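Trenach Road kitchen: the gallery

Photographs and notes by Sunee Suksawat
Last updated October 23, 2022

We moved into the flat in April and the kitchen was the first room we sorted out. It is a small galley with one window and not much wall to spare. Several people have asked for details after seeing bits of it on the main blog, so the notes are collected on one page. Most of the work was cleaning, shifting things about and putting up storage. The cabinets, the worktop and the sink were all here when we arrived and they have stayed.

The total spend was £281, not counting paint we already had. The list is at the bottom of the page.

The tiles

The mosaic was the one thing everybody told us to rip out. We got a quote of £800 to take it off and replaster, and decided to live with it for a bit first. After a couple of weeks of scrubbing the grout with an old toothbrush we had stopped noticing it, and by the summer we liked it. It is a mix of reds, oranges, yellows, peach and cream in no particular order, and it carries on round the corner. I have kept everything else in the room plain so it doesn't have to compete.

The grout needed two goes. The first was with bicarbonate of soda and the second with a proper grout cleaner from the hardware shop. Behind the old cooker hood it had gone a dark brown and one section had to be raked out and done again. The colour doesn't quite match if you know where to look.

The worktop

Grey, hard-wearing, and in better shape than we expected once the old sealant was off. I resealed the back edge in an afternoon. Leave it the full day before you get it wet, whatever the tube says. The bread bin and the kettle live at the far end and the stretch beside the sink is kept for washing up and for bowls on their way to or from the table.

The sink and dish rack

The double sink came with the flat and is the best thing in it. We wash in one side and rinse in the other. There used to be a plastic drainer sitting on the worktop which took up most of the usable space, so a wire rack on the wall was the obvious swap. The one we bought is a Vever. It has a shallow tray at the left for bowls and upright dividers on the right for plates, and it sits over the sink so the drips go where they should.
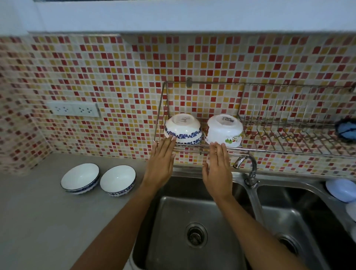
Bowls go upside down in the tray end of the rack. The blue and white ones were a set and the one with the little cartoon print was not, but it is the right size for porridge and gets used more than any of them.

The shelf by the window

A single plank on two brackets, 90 cm long. It holds tea, coffee, the radio and a jar of wooden spoons. I painted the brackets to match the wall and should have done it before they went up. The plank was an offcut from a friend's wardrobe and only needed sanding and two coats of oil.

The pan drawer

This was a cupboard with one fixed shelf, and everything at the back was lost for good. We took the shelf out and fitted a Rocha pull-out basket in its place. It took most of a Saturday, as the cupboard is not square and one runner had to be packed out with card. The heavy pans go at the bottom and the lids stand along the side.

The bin

An Edance pedal bin, tucked in by the door. There was a smaller one before it that had to be emptied every day. The recycling goes in a box underneath the shelf.

What it cost

Wall rack and fixings: £38
Pull-out basket: £74
Pedal bin: £55
Brackets, screws and plugs: £19
Sealant and grout: £23
Grout cleaner, brushes and gloves: £17
Light fitting: £55

Still to do

The light switch plate is cracked and needs replacing. The door catches on the floor in damp weather. I would also like a second shelf above the cooker, but the wall there is soft and the last plug I put in came straight out again.

Previous gallery: Hallway and coat hooks
Next gallery: The box room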